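Trornon Home Boards > Kitchen and Dining > Storage and Dishes

Wire plate rack: on the counter or in the cupboard?

142 views, 12 replies hidden by filter

libor_trnka
Moved into a smaller place in August and lost a whole cupboard in the process. The everyday plates used to sit flat in two piles. Now they stand in a little wire rack on the white table by the wall, the kind with two bent loops and nothing else to it. I like it so far. The plates are the colored Seltuvine ones, bought over a few years, so I have blues, beige, green and a pink.

My question is whether people keep a rack like this full all the time or only use it for drying. Mine is light and I wonder about it tipping when there is nothing in it but one plate. 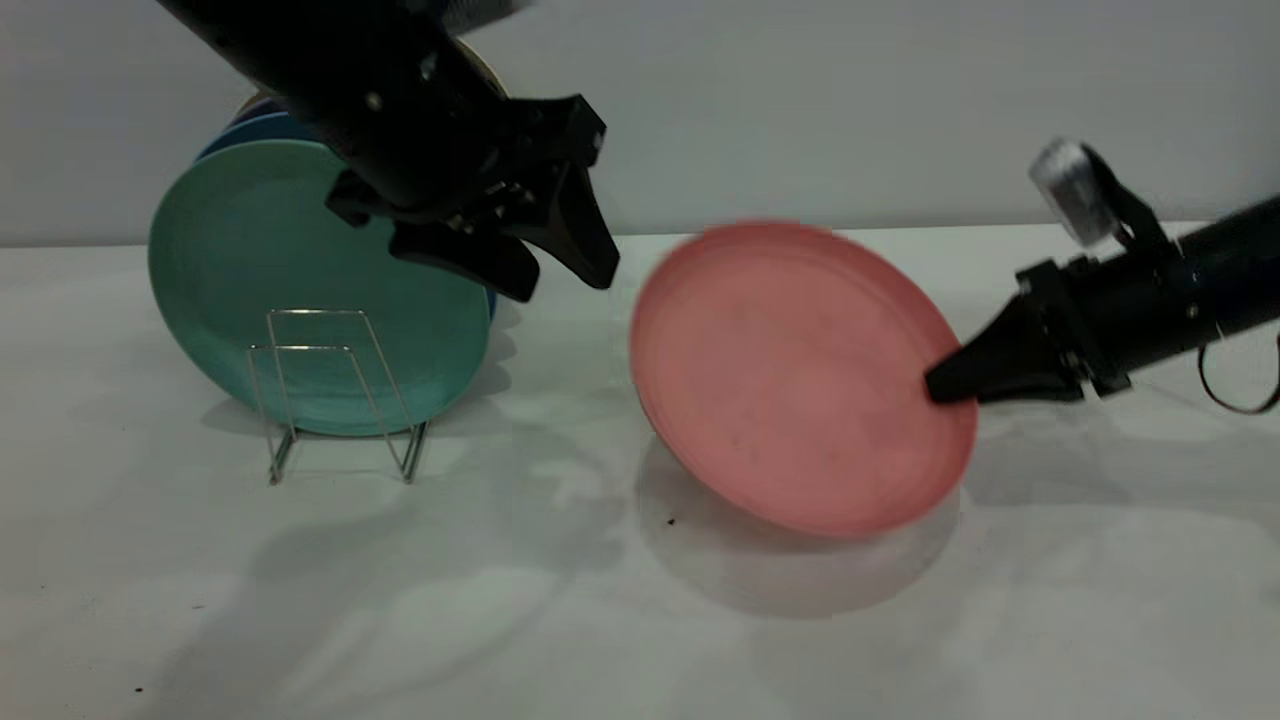 Does a light wire rack need to be fixed down?

A rack this small can stand loose on a flat table as long as the plates go in straight and the feet are all touching. If it slides, put a strip of shelf liner under the feet.

Reply from semp
I keep mine full. Had the same problem with one plate in it. A single big plate in a small rack always feels wobbly to me and two or three together feel fine. I load from the back so each new plate has something to lean on.

Reply from bosman_fan
Disagree with keeping it full. Packed tight like that they never dry properly after washing. I have the Bosman rack with wide slots and leave a gap between every plate. It takes up more table but I don't get water marks.

Reply from semp
Depends if you dry them first. I towel mine before they go in. Then the gap doesn't matter.

Reply from bosman_fan
Most people don't towel plates.

Reply from kettle202
I do.

Reply from libor_trnka
I towel them too, mostly. Sorry, should have said that it's for storage and the drying happens at the sink on a mat.

Different question then. Does anybody sort by color? I started putting them in as a run, beige, dark blue, teal, and then the same again, with the green at the front. My sister says it's silly because the order is gone after one dinner.

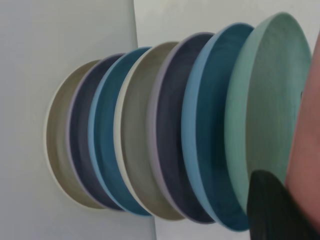 Beige, navy, teal, then the same again, and green last.

Reply from kettle202
Looks good. Your sister is right though. In my house it would last until lunch.

Reply from oven_mitt_70
I sort by size and leave color alone. Small ones in front or you can't see them. If yours are all the same size then color is as good a system as any. One thing I would say is take from the back now and then, otherwise the front plate gets all the wear and the back ones look new in five years. We had a set where the front two were scratched gray and the rest looked like they came from the store that morning.

Reply from bosman_fan
Taking from the back of a rack that tight is how you chip a rim.

Reply from oven_mitt_70
Lift, don't drag. And plenty of colored sets are plastic these days, which don't chip much. What are yours, Libor?

Reply from libor_trnka
Plastic. That was the reason for buying them, the old Brostel stoneware was too heavy for the shelf and I broke two of them in the sink.

Reply from semp
Then I wouldn't worry about rims at all. I would worry about heat. Don't put that rack next to the stove.

Reply from libor_trnka
It's on the other side of the room, so no problem there. The wire only comes up a short way on the plates, which looked wrong to me at first, but they lean back a little and stay put. What I haven't decided is the pink one. It doesn't fit the run of colors so it ends up lying flat on the table next to the rack.
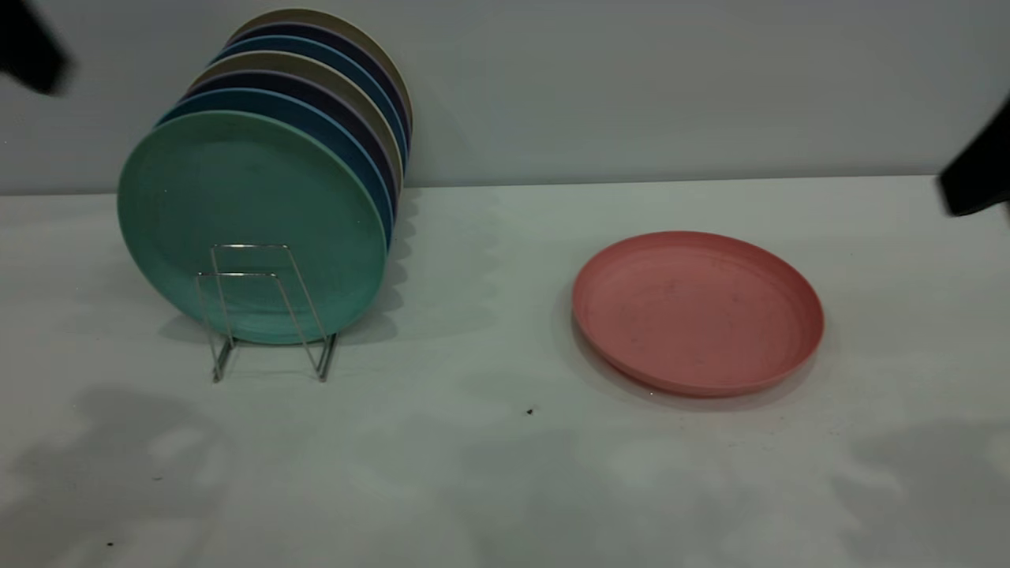
I could put it at the very back, but then I'd have to take the others out to get it in. Or I leave it out and use it for bread. The rack cost me 53 crowns at a market, so I don't mind getting a second one if that is the answer.

Reply from kettle202
Use it for bread. One odd plate on the table is handy for all kinds of things.

Reply from semp
Put it at the front for a week and see if it bothers you. A second rack for one plate is a waste of table.

Reply from bosman_fan
Or get a rack with proper slots.

Reply from libor_trnka
Going with bread for now. Will try it at the front when I do the next big wash.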